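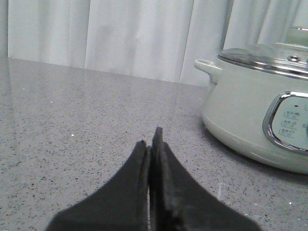

Has anyone painted their kitchen cupboards a really dark colour and not regretted it? We've got 16 doors and drawer fronts in that orangey pine everybody had 30 years ago, and I have finally been given the go-ahead to do something about them. I keep swinging between two colours. One is the dark charcoal you can see in my photo, nice and matte with those faint lighter streaks in it, so it isn't a dead flat black. The other is a greyish green, picture of that further down. The kitchen faces north and only has the one window over the sink, so my sister thinks I've lost the plot even considering the charcoal. I've got 200 quid for the lot including new handles. Help!
pinehater_mirkgate, 7.42 pm

gloss_and_tears wrote:
Did ours nearly black in February. Looked gorgeous for about a fortnight. Every floury fingerprint, every splash, every bit of dog fluff shows up on it, and matte is the worst because you can't wipe it hard without leaving a shiny patch. I'm forever going round with a damp cloth. Go green.

tworooms_up wrote:
Disagree with the above, sorry! Ours are very dark grey and we've had them for years. North facing as well. People always say dark colours make a room smaller but ours was small and gloomy in magnolia too, so it might as well be gloomy and good looking. The trick is pale walls and decent lights under the wall units. And don't buy a dead flat paint for a kitchen, get eggshell or satin.

pinehater_mirkgate wrote:
Ooh, I hadn't thought of the fingerprints. There are two teenagers in this house who seem to eat nothing but toast, so that is a worry. I don't think I like satin though, isn't it a bit plasticky?

gloss_and_tears wrote:
Satin's fine. Once it's on a door you stop noticing.

oldbrush wrote:
Colour is the least of it. What are you doing for prep? Pine of that age will have been varnished, and if you slap paint over it then it'll be coming off round the handles by Christmas. Doors off, sugar soap, rinse, sand, knotting on every knot, primer, two top coats. Number the doors on the back of the hinge cut-out with masking tape over it or you will never get them back on straight. And leave them alone between coats, I know everyone thinks they can get two done in an afternoon.

tworooms_up wrote:
Seconding the knotting. We skipped it on the larder door and it's got lovely yellow freckles now.

pinehater_mirkgate wrote:
OK, taking notes! Doors off is going to be fun, no idea where I'll lay them all out. Spare room I suppose. This is the other colour, or as near as I can get to it. I'd want it on the pale side like this, a grey green and definitely no mint.
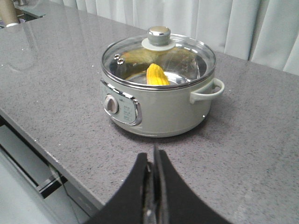 The green I mean (the pot, obviously). Worktop is staying!

marmalade_hatch wrote:
Oh that's lovely, green all the way. It goes with the speckly grey and all. I had something very close from Pravell, it was in their heritage range, and it changes all day long depending on the light. Quite grey first thing and then properly green by teatime.

gloss_and_tears wrote:
Yep, that one. Told you.

oldbrush wrote:
Careful, that's a glossy finish and you'll be looking at it in satin or eggshell. Same colour can look completely different. Get a tester and paint a big bit of card, two coats, and move it about the room. Don't go by a phone screen.

tworooms_up wrote:
I still say charcoal. Pale green is in every kitchen on every housing estate now and you'll be sick of it in three years. Or do the bottom ones dark and the top ones green and then you don't have to choose?

marmalade_hatch wrote:
Please don't do two tone. My brother-in-law did and it looks like he ran out.

tworooms_up wrote:
Depends how it's done. There was one in the window of Saraç in Bisport, the tile place by the station, dark below and light above with brass knobs, and it looked really smart.

oldbrush wrote:
Showroom lighting.

pinehater_mirkgate wrote:
You lot are terrible, I'm more undecided than when I started. I priced it up at lunchtime and with the primer, knotting, two tins and the handles I get £231, so something's got to give and it'll probably be the handles. Does anyone know if you can soak the old ones in vinegar to get the gunk off, or does it take the plating with it? They're brass coloured but I don't think they're brass.

gloss_and_tears wrote:
Try a magnet on them. If it sticks they're only plated, and I'd use washing up liquid and an old toothbrush.

pinehater_mirkgate wrote:
It sticks. Toothbrush it is. Getting testers of both tomorrow.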